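# Binska Tabletop Kitchen Set, 39 pieces

Sorting, serving and table-setting set for early learning rooms, occupational therapy and home use. Distributed by Camanport. 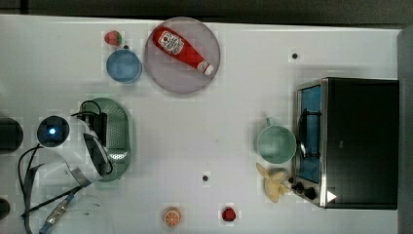
*Part of the Binska set on a white tabletop. Ketchup bottle lying across the large plate, blue bowl and strawberry to the left.*

## General

The Binska set is supplied as loose pieces for use on a table, bench or floor mat. It has no base board and no fixed layout. Pieces fall into three groups: tableware, food and grocery items, and larger kitchen items. Each group is packed in its own bag inside the storage tub, and the bags are labelled to match the contents card.

The current version replaces the earlier Binska set, which had a smaller plate and no colander. Pieces from both versions can be stored and used together. The contents card in the lid applies to the current version only.

## Main pieces

| Piece | Colour | Group |
|---|---|---|
| Large plate, round, raised rim | Pale lavender-grey | Tableware |
| Small bowl, round | Blue | Tableware |
| Mug | Varies by batch | Tableware |
| Colander, oval, perforated | Green | Kitchen |
| Appliance | Varies by batch | Kitchen |
| Ketchup bottle, printed label | Red, white cap | Food and grocery |
| Strawberry with leafy top | Red and green | Food and grocery |
| Assorted play food | Mixed | Food and grocery |

The full piece list is printed on the contents card. Assorted play food is packed by weight of demand across the range and the selection changes between batches. Customers who need a matched selection across several tubs should order them together and write "same batch" in the order notes.

## Notes on individual pieces

**Large plate.** The rim is slightly raised. The ketchup bottle can be laid flat across the plate and takes up most of its diameter, so the plate also serves as a target area for early placing tasks. For seated serving activities, allow one plate per child. Additional plates are sold singly.

**Small bowl.** Round, blue. Intended for single food pieces such as the strawberry. It is too small for the larger play food and should not be used as the sorting container in group activities - use the colander or the tub lid.

**Colander.** Oval, with many small holes. It can be placed with its long side across the table or pointing away from the user. Lengthwise placement leaves more width for the tableware on a narrow table.

**Ketchup bottle.** Wide at the base and narrower at the neck, with a white cap. The cap is fixed and is not a moving part. The bottle is a display piece and should not be filled. The label sits near the base.

**Strawberry.** One of the smallest pieces in the set. Check it against the small parts guidance below before use with younger children.

**Appliance.** No mains connection, no battery compartment. It should be lifted from underneath with two hands when being returned to the tub.

## Table and surface

A plain, light-coloured surface is recommended. The pale plate has less contrast on white than the red and green pieces do. Where contrast is a requirement, as in low-vision work, place the plate on a dark mat. Camanport stocks the Penry mat in charcoal for this purpose.

Gloss surfaces can produce glare under ceiling lighting and make the rim of the plate harder to pick out. A matte top is preferred. The set may be used on an upholstered or carpeted surface, although the mug is less stable there.

Suggested starting layout for one user:

1. Plate in the upper middle of the table.
2. Bowl immediately to the left of the plate.
3. Colander on the left half, below the bowl.
4. Mug and appliance on the right.
5. Food pieces near the front edge, within reach.

Reverse the left and right sides for left-handed users if the activity involves serving from the colander to the plate. For two users seated opposite each other, leave the middle of the table clear and place the colander at one end.

## Storage tub

- Internal depth: 200 mm
- Hand openings: 110 mm wide, one at each end
- Lid: clip-on, contents card in a clear sleeve on the underside
- Stacking: up to three tubs, lids fitted
- Shelf fit: Randis open shelving, standard and wide bays

Pack the plate flat on the bottom, then the colander with the bowl inside it. The mug and appliance go at opposite ends. Food pieces go in last, in their bag. The lid will not clip down if the colander is stood on its side.

The Randis narrow bay does not accept the tub. Earlier price lists stated that it did, and this has been corrected from the November issue.

## Cleaning

Wipe with a damp cloth and mild detergent, then wipe again with clean water. Dry before packing. The holes in the colander hold water longer than the flat pieces, so shake it out and leave it inverted until dry. Do not soak the ketchup bottle, as the label will lift. Solvent cleaners and abrasive pads will mark the surface of all pieces.

Not suitable for dishwashers. Not suitable for contact with real food or drink, including the plate, bowl and mug.

## Small parts

Some food pieces are small. The set is intended for children aged three and over, under supervision. For mixed-age rooms, remove the food and grocery bag and use the tableware and kitchen groups alone. Discard any piece that has split or cracked.

## Spares

Most pieces are available individually. Quote the piece name and group from the contents card. Play food is supplied in refill bags of 10, assorted, with no choice of contents. The storage tub and lid are sold as a pair. Replacement contents cards are free with any spares order.

The appliance is not stocked as a spare at present. It can be ordered against a batch number, which is printed on the end of the tub beside the hand opening.

## Ordering

Orders received by midday Thursday are dispatched the same day from Camanport. Tubs ship in individual cartons. School and clinic accounts can combine the Binska set, Penry mats and Randis shelving on one order, but the shelving travels separately and may arrive on a different day.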